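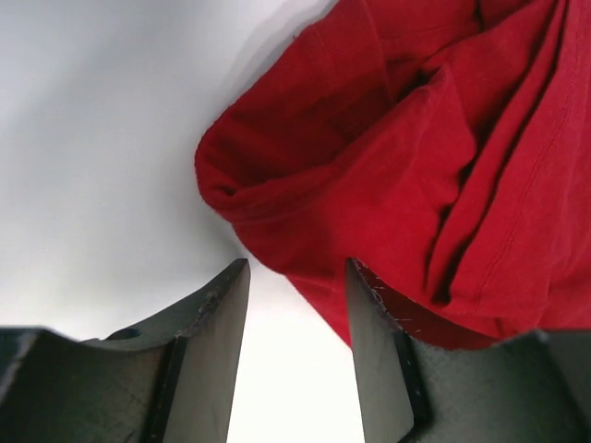 A reader wrote in to say that her red T-shirts come out of the wash looking five years old, and she wanted to know if vinegar sets the dye. It doesn't. Vinegar in the rinse will cut some detergent residue, and residue makes dark and bright colors look dull, but it won't hold dye in commercially dyed cotton.

What helps with reds

Wash them cold, inside out, on the shortest cycle that gets them clean. Most of the fading on a knit is surface wear – tiny broken fibers that stand up and scatter the light. Less rubbing means less of it. Keep jeans, towels and anything with a zipper out of the load.

Wash a new red item by itself the first 2 times. After that, test it. Wet an inside seam, press it with a white paper towel for a minute and look at the towel. Any pink and it goes alone again.

Go easy on detergent. Fill the cap to the lowest line for a small load. Skip fabric softener on cotton jersey.

If the red got on something else

Don't put the stained item in the dryer. Rinse it cold, then soak it in oxygen bleach and the warmest water the care label allows. Leave it 30 minutes, check, and leave it longer if the color is still lifting. Change the water when it turns pink. Don't use oxygen bleach on wool or silk.

Chlorine bleach is for plain white cotton only, and never in the same tub as vinegar or ammonia.

Drying

Shake each shirt out before you hang it. A knit that dries in a wad keeps its creases, and the thick spots stay damp long enough to smell. Hang by the hem or lay flat, in the shade. August sun on a clothesline will take the color out of a red shirt faster than the washer does.

If you use the dryer, low heat, and take shirts out slightly damp. Fold them once they are fully dry.

Updated 14 May 2025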